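How to pack a kitchen for a move in one evening

Posted Jun 25, 2009 by Carla Aoun

Did this in March when we left Udthorpe, lease ran out early. Quick version for Suha who keeps asking.

What you need
Small boxes, two rolls of tape, a fat marker, stack of newspaper. Dish towels if you have them – saves paper.

1. Pull out what you need for breakfast tomorrow. One mug each, one pan, coffee. Put it by the sink and leave it alone.

2. Tape the box bottoms twice. Across, then the other way. One strip will let go on the stairs, ask me how I know.

3. Crumpled paper in the bottom, a good few inches. Heavy stuff first.

4. Plates on edge, like records. Not flat. Wrap each one, then stand them up snug. If you can wiggle them add more paper.

5. Glasses go upside down, top layer only. Stuff socks inside the tall ones.

6. Knives – roll in a towel, tape the towel, write KNIVES on it. Omar skipped this bit and got stitches.

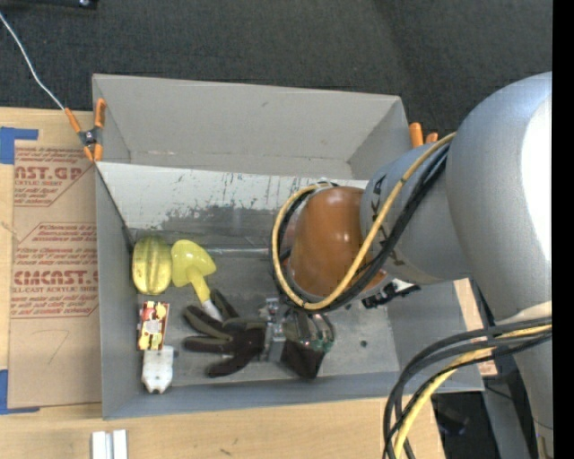

7. Odd shapes last. Graters, whisks, the lemon thing. Start along one side and work across so you dont end up with a hole in the middle. Fill gaps with tea bags, sponges, whatever.

8. Shake the box gently. Rattles? Open it agian, more paper.

9. Label the side and the top. Room plus two or three things inside. "Kitchen misc" is useless at 11 at night.

Open oil and vinegar: give it to a neighbor. Spices can go in a pot with the lid taped on.

Took me 13 boxes, small kitchen. Will add the fridge part when I get to it.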